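Ticket 900: Cap station, right gripper losing the crown
Site: Cunholm, finishing room
Opened by: Britta Ruppert
Status: Open, waiting on parts

What's going on

Hi Lachlan, me again, sorry! The right gripper keeps letting go of caps when I lift by the crown. It's mostly the black ones. I packed caps by hand for years before Gunn brought the grippers in, so I know how this fabric slides, and it feels like the pads just aren't biting. I had 7 drops before lunch on Sunday and then I gave up and did labels. 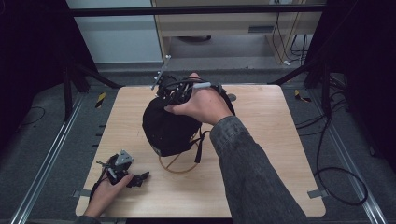
What I've tried so far

Swapped hands first. The left one held every cap I gave it, so I don't think it's me. Then I wiped both right pads with the dry cloth (no spray, I remember the last ticket). A bit better for ten minutes, then same as before. Innes had a go after me and got 5 more drops, and he has a much lighter touch than I do.

I also tried closing in over the button on top. That works okay if I go slow — but slow is the problem, we're supposed to get through a tray of 31 before break.

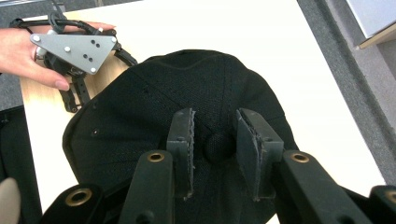
Right gripper at the button, black cap. Look at the inside edges of the pads.

Reply from Lachlan McIver

Thanks Britta, that helps a lot. Those edges look frayed to me. I've asked Plarnitz for a new pair, and the pivots can wait until the pads are on. Please leave the right one alone until then and don't trim anything!

Reply from Britta

Will do, scissors are back in the drawer. One more thing while I have you. Melaniia and I are both getting sore thumbs by mid-afternoon, which never happened when we folded by hand (it was shoulders back then, so I'm not saying I want the old way back). Could we switch every hour instead of every two? Gillespie says it's up to whoever does the rota, and I think that's you now?

Lachlan

It is, apparently. Hourly from tomorrow. Leaving this open until the pads get here.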